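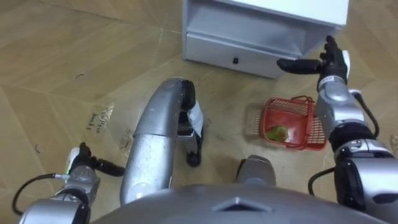 从头部位置看到的工作画面：右手停在白色矮柜旁边，地板上的红色篮子里有一个像梨的绿色水果。

先看见自己的膝盖：和希梅娜·巴尔德维内索谈“身体遮罩”方法

采访、整理：因皮·尤恩图宁

希梅娜·巴尔德维内索（Ximena Valdebenito）请我坐下以后，先把笔记本电脑转到我的方向，让我看一段录像。录像是机器人头上的相机拍的，我看了一会儿，问她下面那个银灰色的大东西是什么。她说：“是它自己。你问的问题，就是我们做这个课题的原因。”

她在斯科尔特赛德（Skoltside）实验室工作，研究人形机器人在家具旁边的低处操作：打开矮柜的抽屉，从地上的篮子里拿东西，把东西放进离地面很近的格子。她的小组今年把一个方法写成了论文，名字叫“库苏马”（Kusuma）。我在五月的一个下午去拜访她，谈话用英语和一点西班牙语进行，中文是我自己写的，请她的同事马利娜·古纳万（Marlina Gunawan）核对过专业词语。如果还有不准确的地方，责任在我。

我对低处的操作本来没有特别的兴趣。大部分演示里，机器人站在一张桌子前面，手在桌面上方移动，相机从上面看下去，画面很整齐。希梅娜说，她以前也只做桌面。“在桌面上，机器人的身体差不多不进入画面。你看到的是手、物体和桌子。算法学到的世界里只有这些东西，而且在桌面上，这样已经够用了。”

到了地面附近，情况就变了。机器人必须把身体放低，头往下看，于是膝盖、小腿、脚和躯干的外壳都进到画面里来，有时候占去很大的一块。它们挡住地板，也挡住目标。更麻烦的是，它们会动。手往前伸的时候，身体为了保持平衡会稍微后移，膝盖的位置在画面里也跟着改变。

“如果你不告诉网络那是膝盖，”她说，“它就自己找一个解释。我们最早的模型认为膝盖是一件家具。它很有礼貌，总是绕开自己的膝盖，结果手臂走了一条非常奇怪的路，最后碰到了柜子。”

我问她，一般的做法是不是把身体从画面里去掉。她点头。以前的论文多数用机器人的关节角度计算出身体在画面中的位置，然后把这一块涂黑，或者用背景填上。网络看到的图像里没有机器人，只剩下环境。她的小组也这样做过几个月。

“涂黑以后，碰到自己膝盖的问题没有了，可是出现了第二个问题。手离柜子还有多远，网络判断得更差了。我们开始不理解。我们拿走的是没有用的东西，为什么结果变差？”

解释是格尔盖伊·韦赖什（Gergely Veres）提出来的。他在组里负责相机标定，平时不参加学习算法的讨论。他认为膝盖和脚对网络来说是一把尺子。机器人知道自己的小腿有多长，也知道脚踩在地板上；脚在画面里的什么地方，地板就在什么深度。把腿涂黑，等于把这把尺子收走了。

韦赖什那天在隔壁房间，希梅娜把他叫了过来。他说话比较慢，我很感谢他这一点。他说：“我做标定的时候，常常把标定板放在机器人的脚旁边，这样我容易检查结果对不对。我自己一直在用脚作参考，所以我想，网络可能也在用。”

库苏马方法的核心可以用几句话说清楚，希梅娜在白纸上给我画了一张图。身体留在画面里，不涂黑。同时，程序根据关节角度算出每一个像素是不是属于身体，如果属于，是身体的哪一段，离相机多远。这些信息作为附加的图层，和原来的彩色图像一起送进网络。网络因此同时得到两件事：画面里有一个弯曲的银色物体；这个物体是我的左小腿，它的末端在地面上。

她把这个图层叫作“遮罩”，不过她自己对这个词不太满意。“遮罩听起来是用来遮住东西的，我们的遮罩什么也不遮。马利娜想改一个名字，我们讨论了几次，每次讨论的时间都比写代码长，最后就这样留下来了。”

我觉得这个想法很简单，就直接问她，为什么以前没有人做。她没有生气。她说，有人做过相似的事，论文的第二节里都引用了；差别在两个地方。第一个地方是深度。从前的工作只告诉网络“这里是身体”，没有告诉它“这一段身体有多远”。第二个地方是误差。

关于误差，她讲得最久，我也记得最多。

关节角度的读数和真实的姿势之间总是有小的差别。身体放低的时候，各个关节受的力都变大，零件有一点变形，电缆也会拉着外壳。计算出来的腿和画面里的腿不能完全重合，在膝盖附近有时会错开很明显的一条边。如果训练的时候遮罩永远是完美的，网络就会完全相信它；到了真机上，遮罩一偏，手也跟着偏。

所以在训练时，他们故意把遮罩弄坏。程序每次随机地把某一段身体移动一点，或者转动一点，有时候干脆去掉一整段。网络必须学会比较：遮罩说小腿在这里，图像里的小腿却在旁边，那么应该相信图像多少，相信遮罩多少。

“这个部分是伊达亚做的，”希梅娜说，“我负责的版本是把整个遮罩一起平移，很粗糙。她说真正的误差是沿着关节一节一节传过去的，脚的误差应该比大腿大。她是对的。”

伊达亚·佩卢佩西（Hidayah Pelupessy）现在已经到乌瑟尔科姆（Uselcombe）的另一个小组去了，我后来给她打了电话。她告诉我，她在开始的时候弄坏得太厉害，网络学会了完全不看遮罩，结果和没有遮罩一样。“我把它教成了一个不相信别人的人。”后来她改成由小到大，训练的前半段只加很小的误差，后半段才慢慢增加。论文附录里有一张曲线图是讲这件事的，她认为那张图应该放在正文里。

训练用的录像一共有2531段，都是人遥控机器人做的。操作的人戴着头显，看到的画面和机器人头部相机的画面一样。我问希梅娜，遥控的人会不会也不习惯看见那双银色的腿。

“很不习惯。第一天大家都会想低头看自己的脚，然后看到的是机器人的脚。有的人会觉得手臂太长。我们规定新人先练习，不录数据，只在地板上把篮子推来推去。”她自己做遥控的时候，最怕的是右手去拉抽屉的小圆钮，因为这时候右前臂从侧面伸进画面，很容易挡住下面的东西。“你的手在上面，篮子在下面，两个都要记住。你拉完抽屉，手往回收，手臂上的电缆可能就会碰到篮子的提手。”

电缆的问题在论文里只有一句话，但在谈话里出现了很多次。机器人的手臂外侧有黑色的电缆，弯成一个弧，手臂转动时，弧的形状也变。它不属于任何一段刚性的零件，用关节角度算不出来，所以遮罩里没有电缆。我问这样是不是一个漏洞。

“是的，”她说。停了一下，她又说：“审稿人也问了。我们回答说，网络从图像里自己学到了一部分。这个回答是真的，可是我也知道它不够好。”

古纳万正在为电缆做一个简单的模型，用几段短的圆柱连起来代替。她对我说，现在的速度还太慢，机器人每走一步都要等它。她也试过用扎带把电缆固定得更紧，这样手腕转到某些角度时会受到拉力，只好又放松了。

测试是在另一个房间做的，那里的家具和训练时用的不同，柜子的高度也不同，地板换成了花纹比较强的一种。希梅娜认为地板很重要。颜色均匀的地板给网络的信息少，而斜着拼接的木纹有许多线条，网络有时把拼缝当成物体的边。她说，地上的胶带、头发一类的小东西，在最初的模型里也引起过反应，手会在那上面停一下。后来他们决定测试前不把地板打扫得特别干净。“家里的地板就是那样的，我们不想得到一个只能在实验室的地板上工作的机器人。”

每一个方法都做了305次尝试，任务包括拉开矮柜的抽屉，以及从篮子里取出水果放到柜子的格子里。她让我特别注意一个指标，即手臂或手指在不应该接触的时候碰到了家具。使用库苏马方法时，这种接触发生了14次；把身体涂黑的方法发生了超过30次。我问她为什么后一个数字没有写得更准确。

“因为我们自己的意见不一样，”她回答，“有几次指尖离柜子的前角太近，一个人看录像说碰到了，另一个人说没有。力传感器的读数也在噪声里面。我们把有争议的录像都列在附录里，读者可以自己看。对我们的方法也用了同样的标准，只是它没有出现这样有争议的情况，这可能是运气。”

我喜欢这个回答，虽然我想编辑会希望得到一个整齐的数字。

任务成功率的差别要小得多。在拉抽屉这个任务上，库苏马只好一点，从统计上看不能说有意义。希梅娜没有回避这件事。她的看法是，拉抽屉失败多半是因为手指没有夹住那个小圆钮，和看不看得见膝盖没有关系。手指的问题要用手指的办法来解决。在取水果的任务上，差别比较清楚，尤其是水果靠近篮子的一角，而篮子又放得离脚很近的时候。

韦赖什对篮子有不同的看法。带孔的篮壁对深度相机很不友好，有些光线穿过孔，有些光线打在塑料条上，得到的深度图是破碎的。他怀疑取水果的进步有一部分来自这里：当深度图不可靠时，脚的位置给了网络一个稳定的参考。如果换成没有孔的盒子，差别可能会变小。他希望再做一组实验，希梅娜说可以，但要等到她的学生把手上的工作做完。他们在我面前为这件事谈了几分钟，我没有全部听懂，只记得最后的约定是星期二再谈。

我还问了一个可能有点天真的问题：人在低处做事的时候，是不是也用自己的膝盖作尺子。希梅娜说她不是心理学家，不愿意乱说。不过她承认，自从做了这个课题，她在家里蹲下来找东西时，会注意到自己的膝盖在什么地方。“以前我从来没有看见过它们。它们当然一直在那里。”

这个方法有一个明显的条件，就是要有准确的身体模型。换一台机器人，就要重新做每一段外壳的形状，还要重新测量误差的范围。一家在特拉库斯泰德（Trakusstead）的合作单位试着在他们自己的机器上使用，那台机器外面穿了一层软的布套，遮罩和画面总是对不上。古纳万帮助他们远程调了很久，后来他们在布套外面的几个地方贴了标记，情况好了一些，但还没有好到可以发表的程度。

我请希梅娜说说，如果重新做这个课题，她会改变什么。她想了比较长的时间。

“我会早一点把看数据的人和做标定的人放在一个房间里。我们浪费了几个月去涂黑一个有用的东西，而答案就在隔壁。另外，我会从第一天就记录遥控的人看哪里。我们没有眼动的数据，现在只能猜。我猜他们在伸手之前会先看一眼脚，可是我不能证明。”

她说下一步要让机器人在姿势改变的过程中工作，比如一边蹲下一边伸手。目前的实验里，机器人先把身体放低，停稳，然后手才开始动。如果两件事同时进行，膝盖在画面里的移动会很快，遮罩的延迟就变成一个严重的问题。她的小组测过延迟，结果她请我先不要写。

我离开以前，她又让我看了一次开始时的那段录像。她关掉声音，把遮罩用颜色叠在图像上，左小腿是一种颜色，右膝是另一种颜色，躯干的外壳在画面最下面，颜色最浅。手臂往前伸的时候，小腿的颜色和小腿本身之间出现了一条细缝，然后又合上了。她把录像退回去，在有缝的那一帧停住，叫韦赖什过来看，问他今天早上有没有动过相机的支架。

他说没有，然后去拿标定板了。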